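Camutstead House, October events meeting: minutes

Inese Vanags opened at 2 p.m. and thanked everyone warmly for coming in on what she knows is a busy changeover afternoon. 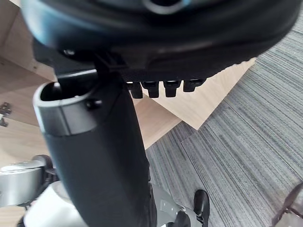

Black post and light wooden furniture

Chenxi Tan took us, happily and at some length, through the harvest supper in the Forkis Room. Price agreed at $14 a head, children half.
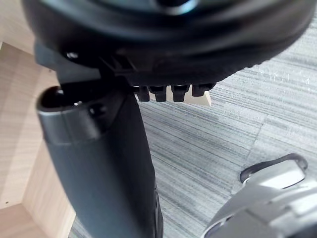

1 min read

The Kļaviņa brunch menu was tasted and much loved (more dill, please!). Budget of $675 approved for the Istance Lounge musicians. Inese will confirm them.

Last updated: October

Recent minutes
Summer terrace menu
Afternoon tea prices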